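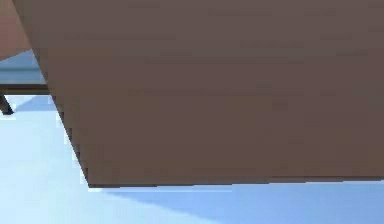
The second Tarkville book is finished, and I can hardly believe I get to type those words. I sent the last chapter off to my editor before breakfast, then walked around the kitchen in my socks for a while not knowing what to do with my hands. Those of you who've been getting this newsletter since the beginning will remember that I promised it to you last September, and that I've had to un-promise it twice since then. For weeks I couldn't look at the thing without seeing a big flat stretch of plain brown, streaked faintly like wood grain and filling up nearly all of my view, and that's about how far ahead I could see into the plot. Then one night the ferryman's daughter opened her mouth and said something I hadn't planned for her, and the rest came along in a rush.

So, the news you want. The book is called The Salt Door, and it comes out on 9th May as an ebook and a paperback. The audiobook will follow when it follows (I've learned my lesson about promising). It runs to 498 pages in the paperback, which makes it a good bit fatter than the first one, and my editor only got me to take out one chapter. I fought for the goat. The goat stays.

If you haven't read book one in a while, a quick refresher. When we left Ines she had crossed the marsh out of Tarkville with her brother's name sewn into her coat, and the Wardens of Kotlow had just found out that the girl they'd locked up was the wrong girl. Vương, who I know is the favorite of a great many of you, was last seen going back into the burning customs house for a reason he wouldn't tell anyone. You'll get that reason in chapter 3, and I'm sorry in advance. A few early readers have already written me some rather stern emails.

The Salt Door picks up eleven days later. Ines has reached Kotlow, the one place everybody told her to stay away from, and she's working in the laundry of the same Wardens who are hunting for her. She has until the river freezes to find out who sold her family. There's also a bit more romance this time – slow, and with a lot of arguing in it – because so many of you asked, and because I found I wanted it too.
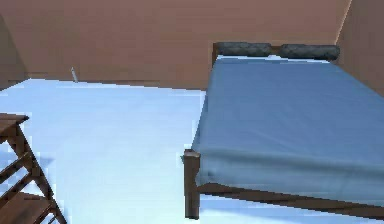
Do I need to have read the first book before I start The Salt Door?

I'd say you should, since this one starts in the middle of trouble and doesn't stop to explain much. The ebook of book one will be marked down all through release week, so it's a good time to catch up or to push it on a friend.

Now for some thank-yous, and bear with me, there are a few. Teófilo Cusi drew the new map, and it is far better than the one I scribbled for him on the back of an electric bill. He put in all the marsh roads, even the one that only gets mentioned in a song, and he asked me so many good questions about where the river bends that I had to go back and fix two scenes. He also did the little salt crystals that sit at the head of every chapter. I've printed the map out and taped it over my desk and I keep finding new things in it.

Thank you as well to the readers at Zillivwood, the online book club that took on book one over the winter and talked about it for far longer than I'd have dared to hope. I read every post in that thread, including the long one about whether the Wardens' bells make any sense (they do, I think, if you allow for the fog). There are 2,153 of you signed up for this newsletter now, and a good share of you came from over there. Welcome, and I hope you like hearing about goats.

I'm putting 75 signed bookplates in the mail to people who preorder the paperback. Just reply to this email with a copy of your receipt and the address you'd like it sent to, and tell me if you want it made out to somebody. Any country is fine. My handwriting gets worse as the pile goes down, so the early birds do a little better.

As for book three, I have a title I'm not allowed to say and a first line I've changed more times than I'd care to admit. I'm going to take a couple of weeks to read other people's books and pull the weeds out of my beans – they've more or less taken over the back fence – and then I'll start in on it properly. Next month I'll send you the whole first chapter of The Salt Door to read ahead of everyone else, so keep an eye on your inbox, and check your spam folder if it doesn't show up.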